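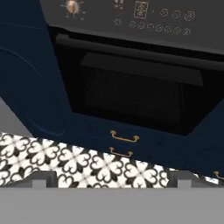
Call for guest bloggers - fall round

Prollon is looking for people who live outside the country they grew up in and write about it. Blog, newsletter, notebook under the bed, whatever. We need seven new regulars by end of September, more if the one-offs keep coming in.

Quick background for anyone new. We started as a link list for foreigners in Portugal, 136 blogs on it now and not all in Portugal anymore. Guest posts go up Tuesdays and Fridays. Ramiro Gallardo edits, Keisha Esposito runs the site and answers the mail. Small budget. Yes we pay, see below.

Who we want

People at least a year in. First-month posts are lovely but we have a drawer full.
Anyone who moved for a reason other than a spouse or a company. Also anyone who moved for a spouse or a company, just tell us something about the Tuesday afternoons.
Writers in places we hardly cover: Uruguay, Georgia, Malaysia, anywhere in West Africa. Paris and Berlin are full for now, sorry.
Second-timers. People who went home and left again. Corinne Haddad's series on going back to Beirut for 3 months and leaving again got more mail than anything else we ran last year.

No need to be a professional. No need for perfect English either, Ramiro fixes that and he's gentle about it.

What you'd be doing

One post a month, 600 to 1200 words, on a subject you agree with Ramiro beforehand. Landlords, school runs, the dentist, learning to swear in the right tone. Bring two or three ideas, he'll pick. You also read one other contributor's draft a month and send notes. Thats the part people skip and we do mind.

Commitment is six months from October. If you stop halfway, tell us, no hard feelings, but tell us. 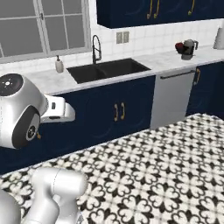
Navy cabinet front, gold handle.

Pay and rights

60 euros per post, paid by bank transfer the month after it runs. Reading drafts is part of the deal and not paid extra. You keep your copyright. We ask that you don't put the same piece on your own blog for 30 days, after that do what you like with it, a link back is nice.

Travel posts with a sponsor behind them: no. Relocation companies pitching as "a writer on our team": no, and please stop.

Workshop weekend

New this round. Contributors are invited to Porto for a weekend in April, upstairs at the Gallagher. Imani Fitzsimmons is teaching the Saturday, openings in the morning and cutting after lunch. Sunday is free writing and a long lunch. We cover the rooms, not flights. Not compulsory. If you want to come put "April" in your email so Keisha can hold beds.
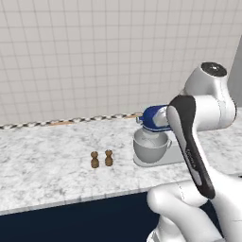

Last changed: July 14, 2019

How to apply

Email Keisha, guestposts in the subject line. Send:

- where you live, where you're from, how long
- link to your blog if you have one
- one finished piece, any length, published or not
- your two or three ideas, a couple of lines each
- anything we should know about deadlines (new baby, harvest, night shifts)

Paste it in the email please, attachments get eaten.

Closing date is the last day of August. Ramiro reads everything himself so give him untill mid September. Everyone gets an answer, yes or no. If you applied last round and didn't get in, apply again, two of our current regulars did.

Only want to do a single post? Same address, write ONE-OFF instead. Same money, no deadline, no draft reading.

Want your blog on the link list and nothing else? Wrong page, use the Add a Blog form. Charmaine Matlala looks after the list and goes through it on weekends.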